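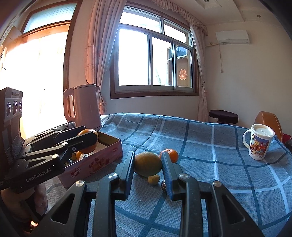 Home | Notebook | Protocols | People | Archive

Monday, November
Entered by Thắng Bùi

Purpose of the session: to compare two ways of labeling contact in two-handed fruit sorting recorded with hand-held grippers. The task is the Ovuren tabletop set: fruit of mixed size on a checked cloth, with an open tin box as the target. Each operator works one gripper, and the grippers share the table.

Method A marks contact from finger width alone. Method B, which Đàm proposed in the spring, also requires that the fruit move with the fingers for 34 consecutive video samples. Both were run on the same 416 episodes, using the Stelus alignment script without changes.

Result. The methods agree closely on large round fruit, such as the orange-coloured one held over the box. They part on the oval green fruit. Method A records a grasp as soon as the two blue pads stop closing, and the pads also stop when an operator pauses with the fingers on either side of the rind. Method B rejects most of these pauses. It also rejects a number of true grasps in which the operator held the fruit still before lifting — this is a fault in the rule and must be corrected before the labels are released.

Small fruit remains a problem under both methods. When a mandarin lies partly behind a finger, its motion cannot be tracked well enough to support either label. Such episodes are to be marked "undetermined" and kept out of the agreement score.

Action items: repeat Method B with a shorter window; have a second reader check the rejected grasps by hand; hold the Skallell upload until both are done. The label file in the shared folder is version 3 and should not be edited in place.

Filed under: Manipulation / Labeling methods / Bench notes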